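Housewares Retail, Unit 4 – Pricing and Shelf Planning
Notes for August 22, 2022. Reading is the Gostell case, first half only

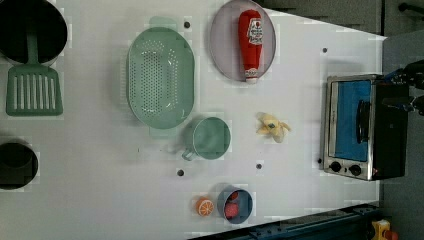
Picking up from markup vs margin, people were still mixing these up on the quiz. Markup is on cost. Margin is on selling price. Same dollars, different bottom number. Write which one you mean every time.

Gostell case, quick facts
– one store, kitchen and table goods, 757 items on the list
– 84 of them bring in half the sales
– the rest move slow, some not at all after the holidays

So what do you do with the slow ones? Don't just cut. Some are there to fill out a set. Customer buys the pan, wants the lid, wants the spoon to match. If the spoon is gone the pan sells less. Hard to see in a sales report becuase the report goes line by line.

Supplier side. Fosar ships by the case, low unit cost, slow to reorder. Lepik ships singles, higher cost, quick. Work out the cost of holding stock before you pick one. Most of you will want Fosar on price alone – run it again with storage in.

Worked one: item costs $34, sells at $51. Markup 50 percent. Margin 33.3 percent. Now put it on sale at $45 and do both over. (Markup drops to 32.4, margin to 24.4.)

Shelf height – eye level for what earns, not for what's pretty. Heavy stuff low. Small add-ons near the thing they go with, even if it means stocking them in two spots. Ravness tried one spot only, see the table in the packet, compare the November column with the one before it.

For next time: finish Gostell, problems 1 thru 6, show the steps. Bring a calcuator, phones stay away for the quiz.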